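Beverage can

A beverage can is a sealed metal container for a single serving of drink. Most are made in 2 pieces – a drawn body and a lid seamed on after filling. The base is domed inward to resist internal pressure, and the can stands on the narrow rim around the dome. Lids are narrower than the body, which saves metal. Bodies are printed before the neck is formed.
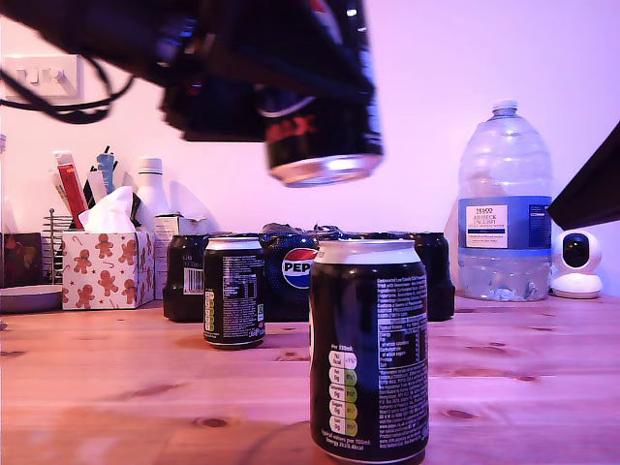 Pepsi Max cans, one upright and one with its base down-facing rim visible

See also: Drink packaging, Aluminum recycling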